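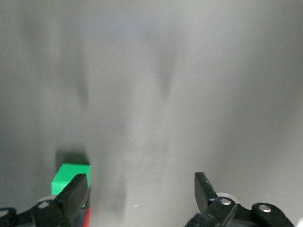

Gripper Drift: Questions We Keep Getting

Last updated in February. Applies to the Wilard two-finger gripper on the small bench arms, with any of the Bastero wrist cameras.

What is the fault, in one sentence?

The arm lowers the gripper beside the cube instead of over it, closes on nothing or on one corner, and reports a good pick.

How far off is it?

On our bench the worst case was 12 mm, always to the same side. That is enough to put a finger next to the block, or on top of it if you are unlucky. A smaller error can go unseen for days, because the fingers open wide and will drag a cube into line as they close. We think that is why so many people tell us their arm is fine. It may be. We would like to see them measure it.

Does the gripper know it has missed?

No. The status flag says "grasp complete" when the fingers stop moving. They stop moving when they meet a cube, when they meet each other, and when a linkage binds. All three get the same green check mark in the log. The sales sheet calls this grasp confirmation. We'd call it a timer with ambitions, and we have asked for the wording to be changed.

How often does it happen?

We ran 77 picks on a plain gray tabletop with the stock settings and logged every one by hand, at the bench, with a person watching. The software counted all of them as successes. The person did not. We are not publishing a failure rate from one arm on one table, and we'd be suspicious of anyone who did.

Is it the camera or the arm?

We argued over this for most of a month. The first theory, which came with the support ticket from Rusar, was that the camera calibration had been done badly. So we did it again, twice, following their sheet to the letter. The offset came back each time after a few hours of running.

The second theory was lighting. The lamps over the bench put soft shadows of the arm and fingers on the table, and a block has its own shadow behind it that can be nearly as big as the block. If the detector takes in some of that shadow, the center it reports moves toward it. This is real and we could reproduce it. It doesn't explain all of the error, though, and it doesn't explain why things get worse as the day goes on.

The third theory is the one we believe at the moment. Žydrūnas Venckus took the gripper apart and found play in the finger linkage on one side. The two fingers were no longer closing on the midline, while the software still assumed they did. Once he tightened the pivot screws, most of the drift went away. Some of it stayed. We put that part down to the shadows, without much proof.

Rusar says the screws are thread-locked at the factory. Are they?

Ours showed no sign of it. We asked which batches were treated and have not had an answer.

Can I just tighten the screws and carry on?

You can, but read this first. Power the arm down at the wall. The soft stop on the pendant leaves the gripper motor live, and the fingers will try to return to their last position if you nudge the linkage. Snug each pivot, then move the finger by hand through its full travel. If it binds anywhere, back the screw off a little. An overtightened pivot gives you the false "grasp complete" described earlier, so you would be swapping one fault for another.

Afterward, check the fingers against a square and redo the camera calibration. The old one was made with the loose linkage and is no good.

Does the 2.2 update fix it?

The release note says "improved pick accuracy." As far as we can tell, it adds a fixed correction to the target position. If your offset happens to match theirs, you will see an improvement. Ours got worse. An error that grows with wear is not going to be cured by a constant, and we'd like to know whose bench that number came from.

Is this a safety problem or only a nuisance?

Rusar lists it as a performance issue. We disagree. An arm that thinks it is holding something will lift and travel at carrying speed, and one that has caught a cube by the corner can throw it. We have had a block leave the bench at roughly chest height. It was a light block and it hit a wall. The same gripper is sold for glass vials.

There is also the matter of a finger coming down on a part. The arm stops only when the motor current passes its limit, and the default limit is high enough to leave a dent in a tabletop or a thumb. Ours is now set at half the default. Keep your hands out of the work area while it is enabled, including when it has "finished."

Will the Sharifi force pads solve this?

They would tell you whether something is between the fingers, which is more than you know now. They would not put the fingers in the right place. We have a pair on order and will report back, good or bad. Please stop sending us the demo video. It shows one cube, picked from one spot, under studio lights.

What should I do today?

Run the close-on-air test. Send the gripper to an empty patch of table, close it, and read the log. If it reports a successful grasp, your system cannot tell a pick from a miss and your success numbers should be thrown out. Then put a cube off to one side, where it will sit near a finger, and watch the approach from table level. Do it again at the end of the day with the gripper warm.

Who should I report it to?

Open a ticket with Rusar and attach the raw log, not the summary page. Ask for the ticket to be filed under safety. Copies are welcome here too, along with your lamp positions and the number of hours on the gripper.

Has anyone been offered a replacement?

One user was, and the replacement arrived with the same looseness on the other side. We are still waiting to hear about ours.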